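Chasing a wiggle across the plaza

29 August 2022

I promised a few of you (hi, Aqeel) that I would finally write up what has been eating my evenings since May, so get a cup of something warm, because I've never been any good at keeping these short. It's about localization, mostly, and a little about how a perfectly good planner can be made to look silly by the thing feeding it. We've been doing the outdoor runs on the big concrete stretch leading up to the curved building, and I've come to know that pavement much better than I know my own driveway.
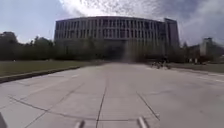
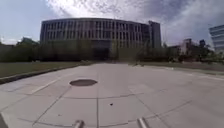 The software stack is called Zoron, which was Teun's idea and which I've stopped fighting. It takes wheel odometry, an inertial unit and the front camera, mixes them together in a filter, and hands a pose to the planner many times a second. The planner then picks a short arc, the controller tries to follow it, and off we go. On a map it all looks lovely. What we had in real life was a wiggle. The robot would set off toward the building nice and straight, and then somewhere along the way it would start to lean left, catch itself, lean right, catch itself, and carry on like somebody walking home with two heavy grocery bags.

My first thought was the controller, as it always is, because I wrote the controller and I have a guilty conscience. I spent a whole week on gains. I turned down the lookahead, I turned it up, I put in a rate limit on the steering command and took it out again. Every one of those changes made the wiggle a slightly different shape and none of them made it go away. Mieke Van Beek, who has far more patience than I do, suggested I play a logged run back through the filter with the controller taken out completely and just look at the heading. And there it was, the same wiggle, sitting in the pose estimate before my code had touched anything. I was so pleased I went and bought everybody pastries!

So, the camera. If you've worked with visual odometry you'll know it wants corners, little spots it can recognize from one moment to the next. Give it a messy street and it's happy all day. Give it big pale slabs and it starts grabbing at whatever it can get, and what it can get is joint lines. A point on a long straight line is a terrible thing to track, because you can tell very well when it moves sideways but you can't tell at all when it slides along. Our tracker was letting those points in, and they were slipping along the joints between one picture and the next, and the filter believed them.

The other half of the trouble was the horizon. All our really strong features were up there, in the trees and the front of the building, and the front of the building is the same upright fin and dark window over and over again. It's a handsome thing to look at and an absolute nightmare to match. The tracker would lock onto one fin, lose it for a moment, and happily pick up the neighbor. One fin over is a small change in angle, small enough to sneak past our outlier check, and so the heading got a gentle shove. Then a few more would snap the other way and shove it back. I printed out a plot of that and it's taped over my desk.

Analyn Tiongson gets the credit for the first fix. She had been saying for months that our lens model was too polite. We use a very wide lens, and out toward the sides straight things come out as arcs, and the simple distortion model we'd been using since the indoor days just didn't bend enough out there. She redid the calibration with a proper fisheye model, and spent an afternoon waving the checkerboard into the far corners of the view where I'd always been lazy about it. We used 84 board views, and threw out the ones with motion blur. The reprojection error in the corners came down so far that I made her run it again.

The second fix was mine, and it's a bit dull. Before a point gets accepted, we now look at how its neighborhood changes in both directions, and if it's only strong in one, it goes into a separate bin. Those line-ish points are still allowed to vote, but only on the sideways motion they can really speak to. That took 137 lines of code, a good share of them comments, which is how I like it. I also masked out the bottom of the view where our own frame pokes up. Those bars never move relative to the camera, so any point on them tells the filter very firmly that we are standing still. I can't believe I left that in for as long as I did.

The third thing was the repeated fins, and we haven't fully solved that one. What we do for now is ask for a second-best match, and if it's nearly as good as the best one, we drop the point entirely. It costs us a lot of features. On one stretch we went down to 66 tracked points, and Teun made a noise when he saw it, but they were good points and the heading held.

There's a replay tool too, Mimis, which Maya Khasawneh put together over a couple of long weekends. It lets you scrub through a log and see each tracked point colored by how much the filter trusts it, with the pose drawn alongside. I have 1,492 short clips sorted in there now, tagged by surface and light, and I can rerun the whole pile overnight and come in to a table of what got better and what got worse. I wish I'd had it in May! It would have saved me that week of gains, and probably the pastries.

Next on my list is clouds. The exposure hunts when the sky gets bright over the roof, the ground goes pale and washed out, and the joint lines fade just when I'd like to use them. Aqeel thinks we should meter only on the lower half of the view and let the sky do what it wants. I'd like to try fixing the exposure per run first, mostly because I'm stubborn, and we have a small bet on it. If any of you have dealt with this on pale concrete, please leave a comment, I read them all, and I'll post the before and after plots once I've cleaned up the axis labels.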